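Serkik plankton net, small size. Bought it in November for tows off our dock, used it 6 times so far.

Mesh is fine enough for copepods and crab larvae. Rinses easy. The collecting jar is the weak spot, threads are shallow and I lost one whole sample becuase it backed off. 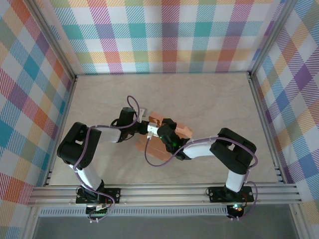

Two arms over a marbled tabletop, plaid walls on three sides.

Tow line is too short, added 16 feet of my own. Bridle held up fine in chop. Would buy again but get a spare jar frist. 4 stars.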